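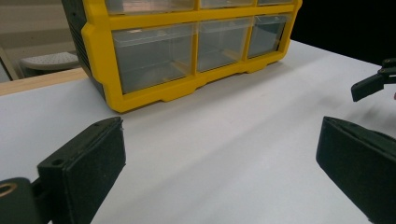
Drawer cabinet task, jaw sync fault

July. Bench 2. Present: Jayson Tan, Laimutė Uibo, me (D. Lill). Justinas Vītola on the phone for the encoder part.

Task: open one drawer of the yellow cabinet, take an item out, close the drawer. Two hand-held grippers, one operator.

Fault: the jaw width logged for the left gripper drifts away from the real width over a session. The right gripper is clean. Noticed when Jayson replayed the morning's log through the Nillberg arm and the left jaw closed on the drawer lip well before it reached it, then pushed. The drawer bound in its slot and the arm kept driving until the current limit tripped. No damage to the arm. One drawer front has a stress mark near the corner, set aside.

Checks, in the order done:

1. Clocks. Both grippers against the Protdale logger. Offset steady from start to end of the session. Ruled out.

2. Dropped samples. 3,819 expected in the test segment, 3,819 present on the right. Left has 2,379. The logger fills the gaps by holding the last value, so the file looks complete unless you open the raw table. I had only looked at the filled one.

3. Cable. Wiggled the left encoder lead at the connector with the jaw held still. Dropouts on demand. Swapped in the spare lead from the Jitstead kit: no dropouts in 4 full open/close cycles.

4. Zero. With the good lead on, the left jaw still read 20 counts open when fully closed. Re-zeroed. It came back after the next power cycle, so the stored zero is not being written. Justinas says the write needs the trigger released first. Tried it that way and it held.

So there are two faults, and the second was hidden by the first. The held values explain the early close in replay. The bad zero alone would have given a small constant error, probably not enough to bind a drawer.

Retest with the new lead and new zero: pulled a top-row drawer out with a red item in it, second gripper held clear to the left.
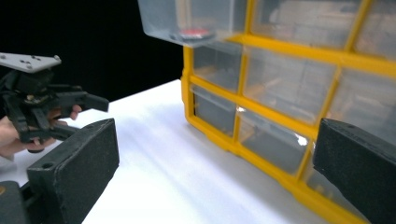 Can the morning's left-hand data be repaired?

Only the stretches with no gap longer than a few samples. Azadeh's script can interpolate those. The rest should be marked bad and recorded again, and none of it goes to the arm in the meantime.

Safety note. The arm should have stopped when the drawer bound, well before the current limit. The force stop was set for the old foam block task and left there. Laimutė has lowered it and added it to the sheet that gets read out before replay. Hands stay off the cabinet during replay, including to steady it.

To do: Jayson to make the logger flag held samples in the file header. Me to label the bad lead and cut the connector off so it does not go back in the drawer. Ask Justinas whether the right gripper has the same zero problem; not checked yet.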